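Kamero open day at Dunesholm – anyone else go?

Forum: Shop Automation > Shows and Visits

railrunner
Went to the Kamero open day in Dunesholm. Doors at 10, and I was there until the early afternoon. They ran small groups through the demo hall and let you stand close to the cells. Ingrid Crenshaw did the talk for our group. She knew the machines and answered what was asked. The main demo was an arm working over a bench, picking parts and setting them in trays. It did 136 picks while we watched and dropped one.

millhand49
I was in a later group. Ours dropped four. They reset it and carried on. I wouldn't call that ready for a shop floor.

railrunner
Did they change the parts for you? We had the plain caps.

millhand49
Same caps, as far as I could tell. The lights were different, they had the big door open.

TobyInClornamdale
Is it worth the drive from Clornamdale if they do it again? It's 49 miles each way for me.

pressbrake_pat
I'd say no. The talk was 18 minutes and then you wait for coffee. Kapoor had a better day in January, and you could bring your own parts and have them tried.

railrunner
Disagree with that. Kapoor kept us behind a fence the whole time. At Kamero I got to see how the cells are put together, and that's what I went for. We're building our own frame this year and I wanted to look at cable routing.

TobyInClornamdale
Any pictures of that part?

railrunner
One that came out. 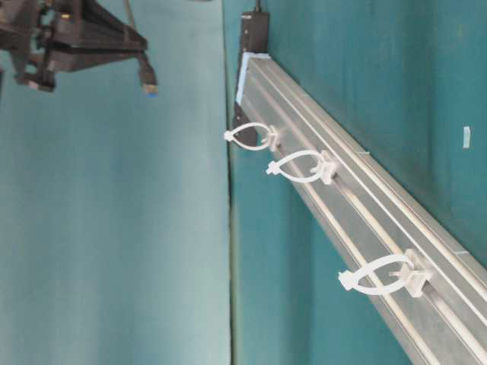
Page 2 of 3

railrunner
Those white clips seat right in the slot of the extrusion. Nothing in them there, but I like the loop style. I've been using stick-on bases and they let go after a few months.

millhand49
Those are fine for light cable. I'd still put a drag chain on anything that moves.

pressbrake_pat
What's the plug with the blue end hanging off the arm? USB 3?

railrunner
Looks like it to me. I didn't ask.

millhand49
I'd want that tied down before it runs.

TobyInClornamdale
Thanks. Does anyone have a part number for slot clips like those?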